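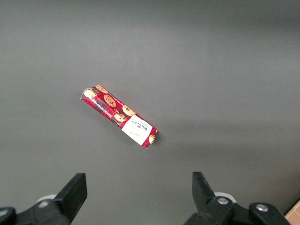 Where do people expect to find the biscuits in someone else's kitchen? In a drawer or cupboard near the kettle, and seldom among the bottles.

4.2 Sorting items to drawer, tray or table

We put this question to 271 households in the Ilura survey, which ran from January. Packets of biscuits went to a closed place in most answers. Fruit stayed out, usually on a tray or in a bowl. Bottles were the least settled group, and 70 households gave two places for them. The items in Figure 3 cover all three groups: a red cookie box, a red bottle and a small yellow lemon shape, set out with a pink tray and an oak cabinet whose drawer is open and empty.

Figure 3. Items and storage places on the grey tabletop.

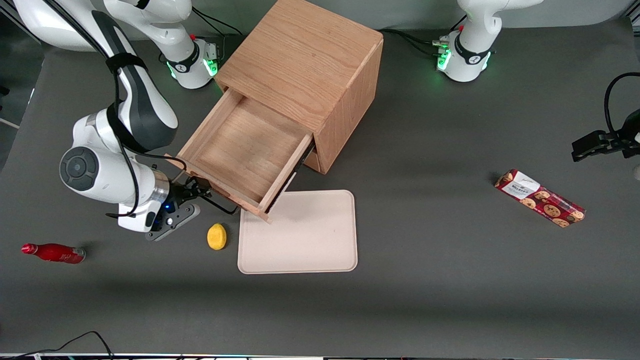

Selim Tuncer objected that an open drawer invites people to fill it, and that answers given with the drawer shut might favour the tray. We return to this in Section 5, where the 488 written comments are coded by item and by place.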